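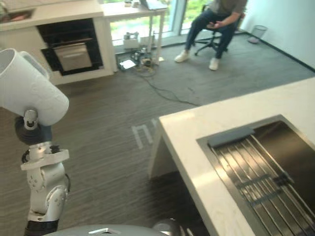
3.2 双水槽厨房中的器具放置与沥水面

本节讨论岛台水槽与靠后操作台水槽并存时,轻质饮杯在清洗、倾倒和沥干各环节的放置问题。研究对象为 Ilevwood 样板厨房,其布局按照 Griltach 项目的双水槽方案确定。前一节已给出各操作面的功能划分,本节沿用同一术语:岛台水槽及其周边记为主湿区,后方操作台的水槽记为次湿区,两者之间的地面记为过渡区。

双水槽方案的常见论据是分流,即把餐前备料与餐后清洗分配到不同的水槽,以减少同一位置的等待。这一论据默认器具在两个湿区之间的移动成本可以忽略。对于盘、锅等较重器具,该假设大体成立,使用者通常在一处完成全部处理。饮杯的情况有所不同。饮杯单件体积小,使用频次高,往往在远离水槽的位置被放下,之后又被成批带回。因此,饮杯最终停留在哪一个台面,更多取决于取放路径和台面是否有空余,功能划分的影响相对有限。

3.2.1 观察范围

观察共记录 39 个放置过程,每个过程从器具被拿起开始,至器具离手并静止为止。中途换手但未接触台面的,仍按同一过程处理。器具在台面上滑动或翻倒的,以最终静止位置为准,并另作备注。其中 13 个过程的终点位于主湿区的沥水架上,6 个过程的终点位于次湿区,其余终点分散在岛台的干燥台面及其他位置。样本规模不足以支持显著性检验,以下仅作描述性分析。

位置编码采用 Filside 分区表。该表将水槽上方的可移动承托面单独列为一类,与固定台面和槽底相区别。这样处理的理由在于,卷式沥水架展开后占用水槽开口,收起后则不再存在,若并入固定台面,会高估台面的可用面积。过渡区的净宽在方案文件中要求不小于 1,000 毫米,本研究未改动这一数值。

3.2.2 主湿区的承托条件

岛台为厚边白色台面,不锈钢水槽嵌装于其中,槽口上横置由平行金属条构成的沥水架。靠近水槽远端的一侧另有一件灰色扁平物。岛台转角朝向过渡区,侧板直落地面。从后方操作台走向主湿区时,使用者首先到达的是转角附近的台面,而后才是沥水架。转角附近因此容易成为临时放置点。

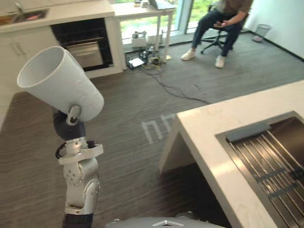 图 4 岛台主湿区与后方次湿区。左侧为白色一次性杯,右侧为岛台台面及水槽上的金属条沥水架,左上方可见第二处不锈钢水槽。

沥水架对杯类的承托可分为两种情形。杯口朝下时,杯沿与多根金属条相交,接触点分布在一个较大的圆周上,稳定性主要取决于杯沿是否平整。杯口朝上时,承托由较窄的杯底提供,若杯底直径与条间距之比过小,杯体会沿金属条方向倾斜。一次性杯质量小,上口宽而底部窄,对后一种情形尤为敏感。编码时据此将“杯口朝下”与“杯口朝上”分列,斜靠在其他器具上的杯子则单独归入第三类。

需要说明的是,倾斜本身不等同于放置失败。器具在手中处于倾斜状态时,可能对应倾倒、翻转或单纯的移动,仅凭某一时刻的姿态无法区分。编码规则要求以完整过程判定用途,不允许由单张图像推断杯内是否有液体,也不允许据此推断杯子是否已经清洗。

水槽远端的扁平物对沥水面形成局部遮挡。按照分区表,遮挡部分不计入可用承托面。若该物件可随手移开,则在备注栏标记为“可变遮挡”,面积仍按实际占用扣除。这一规则使同一沥水架在不同过程中可能得到不同的可用面积,比较时应当使用每一过程各自的数值。

3.2.3 次湿区与过渡区

后方操作台同为白色台面,靠近一端嵌有不锈钢水槽,台下为白色柜体,配横向细长金属拉手。次湿区没有纳入卷式沥水架的编码类别,器具到达后只能置于台面或槽内。置于台面的器具缺少排水路径,残留水分会在底部聚集;置于槽内则会占用槽底,影响后续使用。两种方式都不适合长时间沥干,次湿区在方案中因此被定义为备料水槽,而非清洗水槽。

过渡区的主要地面材料为带条纹的灰色地毯,岛台前方的地毯上有浅色大号字母。纺织类地面对掉落的轻质器具有缓冲作用,但不利于处理滴水,器具在两个湿区之间转移时应尽量减少残液。条纹走向与字母均可用作现场记录时的方位参照,编码人员以此核对岛台转角的相对位置,不再另行铺设标记。

浅色表面的辨识问题在饮杯上表现得较为明显。白色杯体置于白色台面时,边界主要由阴影给出,光照均匀时杯沿不易分辨;同一杯体位于灰色地毯背景前时,轮廓则较为清楚。编码中凡涉及浅色背景的记录均由第二名编码者复核,复核意见不一致的,回到原始过程重新判定。地面同样按明度分档,灰色地毯归入中间档,浅色地面单列一档。 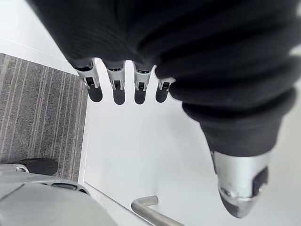

图 5 浅色地面作为背景时的近距离视图。

图 5 所示的背景明度较高,深色部件与地面之间反差明显,浅灰色金属面与地面之间的反差则较弱。该差异说明背景明度对辨识的影响取决于前景物体本身的颜色,不能用单一的背景等级概括。Ojo 明度表为前景和背景分别设档,本研究采用其成对记录方式,将两者的档位差作为复核的触发条件。

3.2.4 对布局的含义

在现有记录范围内,沥水架是主湿区中最常被用作终点的可移动承托面。若在岛台上增加一块与沥水架相邻的固定沥水面,可以减少器具在转角附近的临时停留,同时保留水槽开口的使用。固定沥水面应略向槽口倾斜,边缘不宜高出台面,以免妨碍成批器具的横向移动。条间距应按最小杯底直径确定,不宜仅以盘类尺寸为依据。

次湿区不建议另设沥水架。两处沥水面并存会使器具的归位位置变得不确定,也会压缩备料所需的台面。若次湿区必须承担部分清洗,可以采用带孔的槽内托盘,用后取出。托盘在分区表中仍归入可移动承托面,其占用面积按过程逐一记录。

以上建议针对饮杯和质量相近的器具,对刀具、砧板及带柄锅具的适用性见 3.3 节。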